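## 4. Setting Up the Countertop Water Filter

This section covers installation of the Tokivlow countertop filter in shared kitchens, break rooms and serving areas. Read the whole section before starting. Installation of the under-sink model is covered in Section 5.

### 4.1 Before You Begin

The filter must be connected to a cold water supply only. It is intended for water that already meets local drinking standards and must not be used with untreated well water, collected rainwater or water under a boil notice.

Confirm the following items are in the carton:

- Filter housing with lid
- Filter cartridge, sealed in its wrapper
- Faucet adapter and two rubber washers
- Supply hose (white) and return hose (blue)
- Housing wrench
- Service card

If an item is missing, do not substitute a part from another model. The Pirnside and Drositz housings look alike and take different washers. Contact the supply office and quote the number on the carton label.

**Caution:** Do not open the cartridge wrapper until step 4 of Section 4.3. A cartridge left unwrapped for more than 2 days before installation must be discarded.

### 4.2 Choosing a Location

Place the housing on a level, stable surface beside the sink. The supply hose is 30 inches long and must reach the faucet without being stretched or bent sharply. Hoses must not be extended or joined.

Keep the housing out of direct sunlight and away from ovens, dishwashers vents and coffee machines. Heat shortens the life of the cartridge and may loosen the seal at the lid. Leave enough room above the housing to lift the cartridge straight out when it is time to replace it.

Where several people share a kitchen, the person responsible for the room should agree on the location with regular users before the hoses are attached. Moving the housing afterward requires the flushing procedure to be repeated in full.

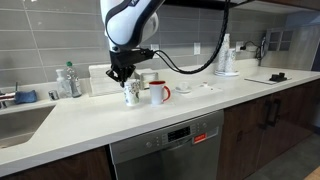 Electrical outlets behind the sink area should remain accessible after installation. The filter itself uses no electricity, but a leaking fitting can send water along the wall. If an outlet in a wet area does not have ground-fault protection, stop and report it to the building office before going further.

### 4.3 Installing the Filter

1. Run the cold water for one minute to clear loose sediment, then close the faucet completely.
2. Unscrew the aerator from the end of the faucet. Keep the aerator and its washer in a labeled bag; both will be needed if the filter is removed.
3. Place one rubber washer inside the faucet adapter. Screw the adapter onto the faucet by hand until it is snug.
4. Wash your hands, open the cartridge wrapper and lower the cartridge into the housing with the arrow pointing up.
5. Check that the ring in the lid groove is clean and lies flat. Fit the lid and turn it clockwise until the marks line up.
6. Push the white hose onto the lower port of the adapter and the other end onto the port marked IN.
7. Push the blue hose onto the port marked OUT and connect its free end to the upper port of the adapter.
8. Set the adapter lever to FILTER. Open the cold tap slowly and check each connection for drips.

**Note:** The housing wrench is for removing the lid only. Tightening the lid with the wrench can crack the collar, and damage of this kind is not covered by the warranty.

If a connection drips, close the tap, remove the hose and inspect the end. A hose end that is cut at an angle will not seal. Trim it square with a sharp blade and push it on again. Should the drip continue, replace the washer with the spare.

### 4.4 First Flush

A new cartridge releases fine carbon dust. The first water may be gray or black. The dust is harmless but should not be served.

1. With the lever at FILTER, run cold water at a moderate flow for 10 minutes.
2. Close the tap and let the housing stand for five minutes.
3. Run the water again until it is clear and free of bubbles.
4. Fill a clean glass and hold it against a white background. If specks remain, repeat steps 1 through 3.

**Caution:** Never run hot water through the filter. If hot water enters the housing by mistake, set the lever to BYPASS at once, run cold water for two minutes, and replace the cartridge before further use.

### 4.5 Recording the Installation

Complete the service card on the day of installation and attach it to the side of the housing. The card must show the date, the name of the installer and the cartridge number. A completed entry reads as follows:

| Date | Installer | Cartridge | Work done |
|---|---|---|---|
| Monday, August 14, 2023 | Catarina Baptista | 708 | New installation, flushed |

Send a copy of the entry to Belmiro Coelho in the supply office. Replacement cartridges are issued against this record, and requests without one will be returned.

### 4.6 Routine Care

Wipe the outside of the housing weekly with a damp cloth and mild dish soap. Bleach, scouring powder and solvent sprays cloud the plastic and must not be used.

A cartridge lasts up to 56 days in a shared kitchen. Replace it sooner if the flow becomes weak or if the water takes on a taste or smell. After any period of four days or more without use, flush the filter for three minutes before drinking.

If the kitchen will be closed for an extended period, remove the cartridge, drain both hoses and leave the lid off until the housing is dry. Install a new cartridge when the kitchen reopens and repeat Section 4.4.

Questions about leaks or low flow should be directed to Nga Đào, building services. For cartridge orders, see Appendix B.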